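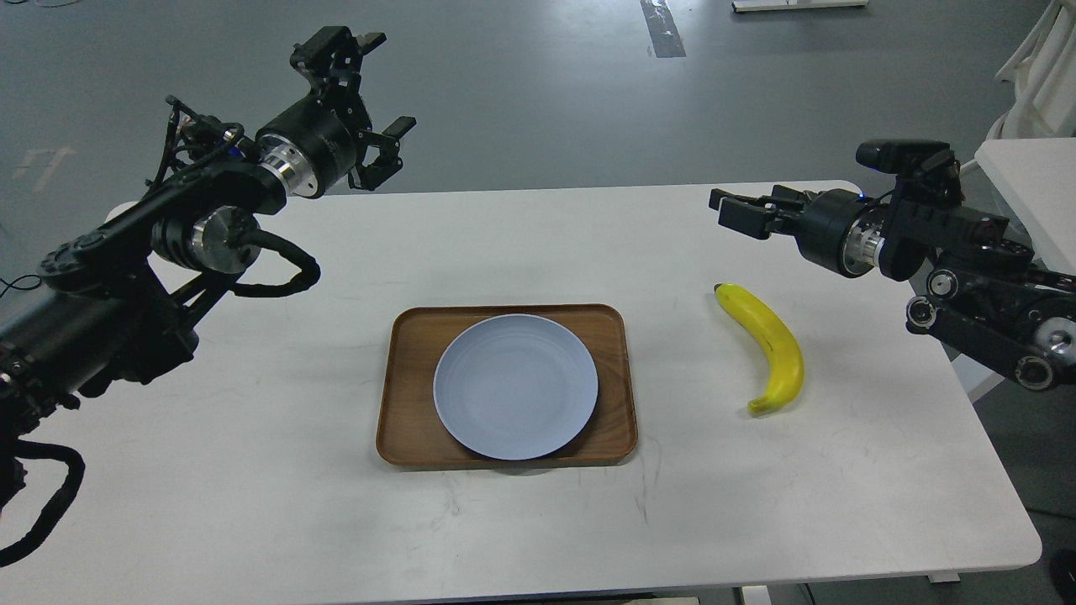 4. Comparing the two grippers

The Jukero sheet says its fingers and the Andlow fingers can be swapped with no change to settings. Treat that as a sales claim until you have run the steps below on your own table.

4.1 Put the plate on the tray and the banana beside the tray, on the bare table top.

4.2 Open both grippers fully and home both arms. Wait for the controller to report ready – the green light alone means very little.

4.3 Run the pick on the banana with the right arm, 27 times. Set the fruit back by hand each time and vary the angle a little.

4.4 Swap the fingers and repeat. Log every miss, including the ones the software scores as a grasp.

CAUTION: Keep your hands off the table while either arm is enabled. The stop button cuts motion, and a gripper may stay closed on whatever it holds.

NOTE: The default grip force was tuned on foam blocks. Start at 21 percent and go up slowly. Abílio Marinho's April runs at Drerndale used the default and we would not rely on those scores.

4.5 Replace the banana when the peel splits. A soft one flatters both grippers.

568 shares
4 comments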